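Planning next year's gripper money

Several of you have stopped me on the stairs at Bundstead to ask where the equipment budget has got to, so I thought I'd put it all down in one place (and get a cup of tea out of it). The short version is that we have 2,685 dollars to spend before the end of June, and the hand-held grippers come first. Everybody who works on the fruit-packing task knows how much we lean on them, and I'd so much like us to buy well this time! 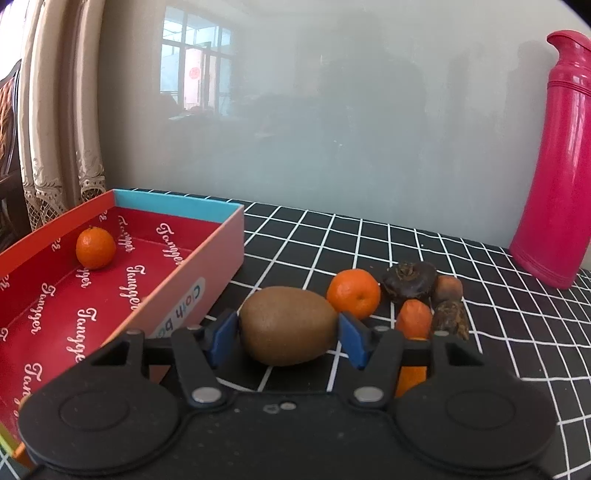
Kiwi in the jaws, with a mandarin already in the box.

Velimir Ristić has been gathering prices, bless him, and the Nindus quote came back at 1,442 for a second hand-held unit with a spare set of linkage arms. I like it. It leaves us 1,243, and out of that I'd want finger pads before anything else, five pairs if the price holds, as we always seem to order them one pair too late. The Lyons workshop would make us a unit for 2,000, which is a lovely piece of work by all accounts, but then we'd be down to 685 for pads, pins and shipping, and I'd worry all summer long.

The other thing on my list is produce. It sounds like small change until you plan for oranges, kiwis, carrots and dates every single week, so please give it a line of its own when you send me your numbers.

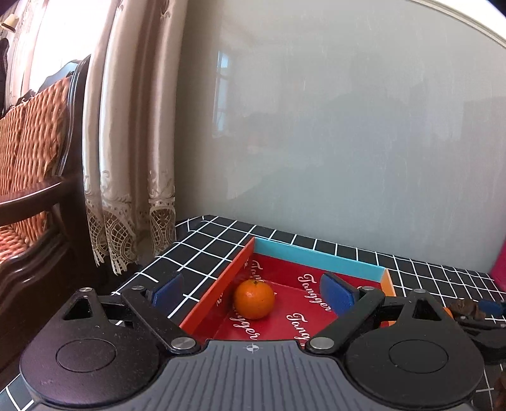
What I need from Plolthorpe

A list of the parts you've replaced since last June, and your guess at the ones that will go next. Scribbled notes are fine. Send them to Velimir and he'll add them to the sheet before we order.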